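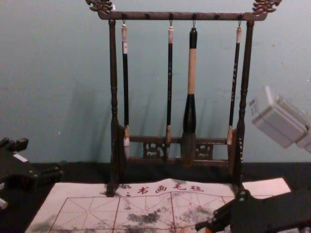

*The brush rack in Kaisu Eskola's study, dark wood with carved ends.*

I moved to Jekcombe in April, and since then my handwriting has become a small problem in my life. In my language we learn letters in school with a different slope and different loops. My number one looks like a seven to people here, and my seven has a line through it. At the post office a parcel came back to me because the clerk read 878 as 818. I was embarrassed, but it also made me curious. When did I last write something slowly?

So I decided to write letters again, on paper, to people I know. My rule was simple: one letter each week, one page at least, no printing.

The first was to my aunt, Hertta Aaltonen, who keeps everything. She has letters from her grandfather, the oldest from 1915, and she once let me hold one. The paper was thin and he wrote first across the page and then, when it was full, up along the margin. He wrote mostly about a horse. I think of that letter often, because I worry that my own news is too small to send. If a horse was enough, then my new kitchen tap is enough also.

The second letter was more difficult. Xóchitl Carrillo and I shared an apartment in Lirkent for two years, and then we stopped writing to each other without any quarrel. In an email I would begin with "Sorry for the long silence" and then explain for three paragraphs. By hand this is too much work. I wrote one sentence of apology and went on to the weather, the neighbors, and the bread here, which I do not like yet. She answered after nineteen days. Her writing leans so much to the right that I had to turn the page a little to read it.
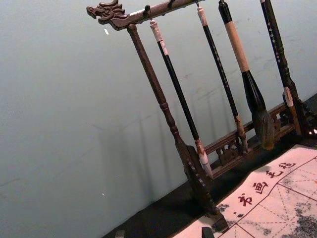
I should say something about pens, as two people asked me in the comments last time. I use a cheap fountain pen with a medium nib. The fine nib scratched, and I press too hard. For paper I bought a pad from Ahonen, the stationery shop near the bridge, with 200 sheets, unlined. I put a lined sheet under it, and the lines show through just enough. Krum Dimitrov, who was behind me in the line at the shop, told me to let the ink dry and not use blotting paper. I tried both. I still use the blotting paper, I have no patience.

What surprised me is how differently I think when I cannot delete. On the computer I change a sentence before it is finished. On paper I must know where the sentence goes, or I must accept where it went. My English letters have shorter sentences than my English emails, and I make fewer mistakes with the articles. I don't know why. Maybe the hand is slow enough for the grammar to arrive in time.

There is also a bad side. My wrist hurts after the second page. Stamps are not cheap, and a letter to my friend Oona Ojala in Prallusside was lost, or she moved and did not tell me. I had copied a whole recipe for her in that one, with a drawing of how to fold the dough.

This week it is Kaisu's turn. She lives only ten minutes from me, so it is a bit silly, but she asked for one. I will write my sevens without the line and see if the mail carrier notices.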